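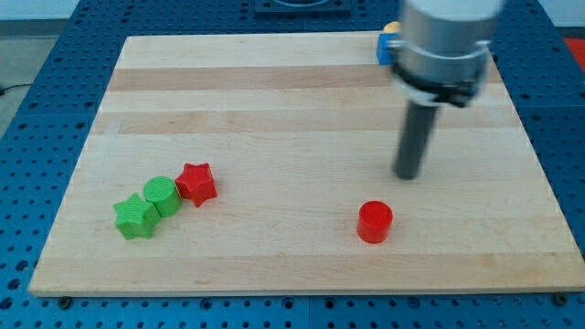

Plastic blocks on a strip-wood board.

Shape blocks are small, chunky solids used for sorting, stacking and general fiddling about. Stars and cylinders are the ones I reach for first (I've kept a tin of them since school!). A cylinder is really a circle given some height, and a star block is a short prism with five points, so it'll stand flat on either face but won't roll off under the sofa. My own tin holds 54, mostly green, and I'm forever losing the red ones. Plastic is the usual stuff these days, though wooden sets are still sold, and a plain board makes a lovely flat base for either kind.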